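Tracking loss on the hand-held grippers: what the March sessions showed

Twelve percent is a figure we can live with in a pilot. It is too high for a dataset that will be used to train a controller, and it is the share of recordings the Nastness project lost to bad gripper poses before the fault was understood. The full write-up is on the group drive. What follows is the short version for people who collect or use the data.

The symptom first appeared during playback. In replay, the left gripper would sit still for a few frames, jump several inches toward the operator, and return. The right gripper did the same, less often. The raw video was clean. The jumps existed only in the pose track, and the quality script did not flag them, as it tested for missing poses and these poses were present. They were wrong, with a normal confidence value attached.

Lakmal Weerasinghe went back through 1,486 recordings from the Thomas and Villirura task sets and sorted them by task. Pouring, stacking and drawer tasks were almost unaffected. The failures sat in tasks where both grippers work close together over a small object. 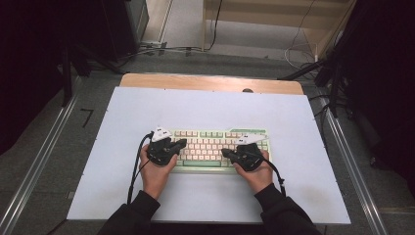
Marker visibility is the first half of the fault. The pose of each gripper is solved from the square markings on the angular piece mounted on top of it, and the solver needs a clear view of at least one full face. In keyboard work the grippers point inward at each other, and the marker piece on the right one juts out to the left above the gripper body. With the jaws reaching toward each other over the middle rows, a small roll of the wrist is enough to turn a face edge-on to the head camera. The solver then works from a face seen at a very shallow angle, where two different orientations fit the same corners almost equally well. It picks one. On the next frame it may pick the other.

The second half is in software. The Grunetti filter, which smooths the pose track, was set to accept any solution whose corner error fell below the threshold. Both of the competing orientations pass that test. The filter had no check on how far the gripper could move between frames, so the jump went through and was then smoothed, which made it look more like real motion.

Cables were suspected early and have been ruled out. Each gripper has its own cable running down past the hand, and a loose connector had caused dropouts on an earlier build. Weerasinghe logged the connection on both sides for 18 sessions and found no interruption that lined up with a pose jump. Lighting was also tested. Lowering the lamps made detection worse overall but did not change where the jumps occurred.

Two changes are now in place. The filter rejects any pose that implies a jaw speed above 800 millimeters per second, and marks the gap as missing so that the quality script can see it. The solver also carries the previous orientation forward when two candidates score within a narrow margin of each other. Reprocessing recovered 645 recordings that had been set aside or were in doubt. The rest of the affected set stays quarantined until each file has been reviewed.

There is a safety point for anyone running replays on the arms. One uncorrected keyboard track was sent to hardware before the fault was known, and the left arm drove down toward the bench at the point of the jump. The force limit stopped it. Do not replay any file processed with the old filter settings, including copies on local disks. Check the version line in the file header before loading, and keep the first run at reduced speed with one hand on the stop.

Operators do not need to change how they hold the grippers. A revised marker mount with a steeper rear face is being printed and will be tried on the right side first. Reports of jumps in newly processed files should go to Weerasinghe with the recording number and the time of the jump.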